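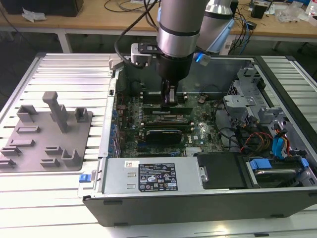

WORKSTATION SERVICING / OPEN-CASE INSPECTION

Checklist with comments, desktop towers
Site: Skendik refurbishment shop, Saltport
Batch: Sirkier, 14 units
Revised: March

Scope. Applies to any tower with the side panel off and the power supply still fitted. Laptops and monitors are on separate sheets. Mark each line OK, NOT OK or N/A. A line left blank counts as NOT OK and the unit goes back on the shelf.

Section A - Before the panel comes off

A1. Power cord unplugged at both ends and put away. OK
A2. Front power button held for 5 seconds with cord removed. OK
A3. Asset tag matches the job sheet. OK
Comment: two units in the batch had tags swapped. Corrected on the sheet, tags left as they were until intake signs for the change.
A4. Bench clear of loose screws and cut cable ties. OK
A5. Grounding strap tested at the bench point. OK
Comment: strap at the second position failed on Thursday and was replaced from stock. Old strap cut and discarded.

Section B - Case and fixed parts

B1. Tower laid flat on its side, stable, not overhanging the bench. OK
B2. Case edges checked for burrs. NOT OK
Comment: burr on the lower lip of one chassis. Filed down and vacuumed. Gloves to be worn for this model when reaching under the drive bay.
B3. Power supply label present and legible, input rating agrees with the job sheet. OK
B4. Power supply release latch moves freely and locks. OK
Comment: on this model the latch is blue, same as the drive rails. New staff should be shown which is which. Pulling the latch with the main harness still connected puts load on the board connector.
B5. Drives seated on their rails, no side play. OK
B6. Cable bundle by the drive cage clear of fan blades and sharp cutouts. NOT OK
Comment: one unit had a lead trapped under the cage. Insulation marked, conductor not exposed. Lead replaced anyway.

Section C - Memory and expansion cards

C1. Standby power discharged before any module is touched. OK
C2. Modules held by the ends only, contacts not handled. OK
C3. Both retaining clips fully open before removal and fully closed after seating. OK
Comment: a module can sit level and still be short of home at one end. Check the clips by touch as well as by eye.
C4. Modules removed to antistatic trays, one tray per unit. OK
C5. Graphics card retained at the bracket, heatsink free of packed dust. NOT OK
Comment: dust in 5 units. Cleaned outdoors with the fan held still. Do not use the shop air line, which is set too high for this work.
C6. Unused slots free of debris. OK

Section D - Board, rear panel and processor

D1. Rear vents and grilles unobstructed. OK
D2. USB and network jacks straight, no bent shells or foreign matter inside. OK
D3. Capacitor tops flat, no bulging, residue or discoloration. To be checked under the bench lamp from two angles.
Comment: one board rejected. It goes to Sala for parts and is not to be repaired here.
D4. Header plugs fully down and wires not under tension. OK
Comment: small two-wire leads are easy to catch with a sleeve when working over the rear of the board. Route along the case wall where the length allows.
D5. Socket frame closed and load lever under its hook. OK
D6. Old thermal compound removed from the heat spreader before the cooler goes back on. Lint-free wipe only.
D7. Cooler screws tightened in a cross pattern. OK

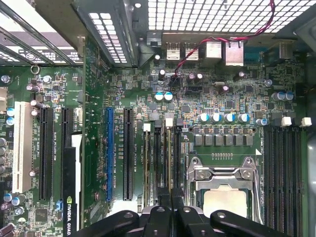

Comment received from the Sala bench: D3 should say what to do when the top looks flat but the can leans. We had two boards pass in Saltport that way and fail under load here. Leaning cans are often just handling damage, but please look at the base with a mirror before you mark the line OK.

Reply: accepted. D3 now reads "tops flat, cans upright, bases dry." A mirror has been added to the tool list. A leaning can with a clean base is passed with a note on the job sheet - a leaning can with residue at the base is a reject.

Section E - Closing up

E1. Tool count agrees with the tray card. OK
E2. Screw count agrees with the job sheet. NOT OK
Comment: one short. Found under the power supply. Unit was not powered until it was located.
E3. Drive cover and cages refitted and latched. OK
E4. Side panel on before mains is applied. OK
E5. Insulation test at 500 V, reading entered on the job sheet. OK
E6. First power-up attended until the self-test finishes. OK
E7. Idle draw entered. OK
Comment: one unit read 193 W at idle against much lower readings for the rest of the batch. Held for a second look, not released.

Open items

- Replace the missing lid on the antistatic tray box.
- Order drive rails. Spares are down to the last bag.
- Reprint tray cards to include the mirror.
- Send the D3 wording to Sala for agreement before the next batch.

Completed sheets are kept in the gray binder at the intake desk. Copies go with the unit.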